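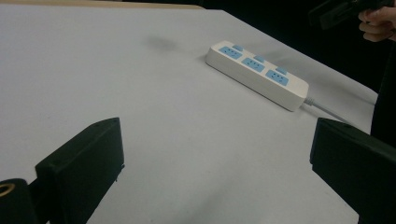
Power strip on the table, three sockets, three switches.
Pirkham · December · 124 likes · 8 replies

1/ People keep asking me if machines can do house chores yet. My test is small: plug something into a power strip, flip the switch, move the strip over a little. Most kids can do it.

2/ The hard part is the plug. A towel forgives you if you're off by half an inch. A slot doesn't. You have to line it up and then push, and the push moves the strip.
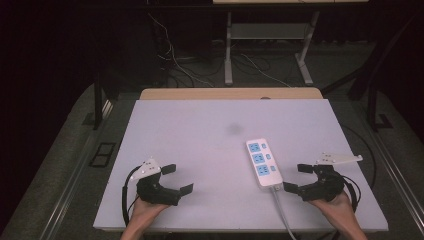
Last edited 4:40 pm

3/ Two grippers, both still in human hands. A person does the thinking and the fingers are as clumsy as a machine's would be. If I can't do a job this way, I don't expect software to do it.

4/ The cord is a job of its own. It runs off the front of the table and bends wherever it likes. Perik's arm can lift a box all day. Give it a cord and it stalls.

40 shares
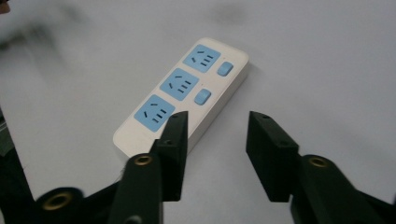

1 min read · 168 words

5/ Switches look easy. They're small, though, and a fat flat fingertip can press the wrong thing. I'd like a narrower tip for them.

6/ So, chores? Carrying bins on a shop floor, yes. Wiping a flat counter, mostly. Plugging in a lamp behind the couch, no. I'd still do that one myself.

7/ Next up is coiling the cord.

12 comments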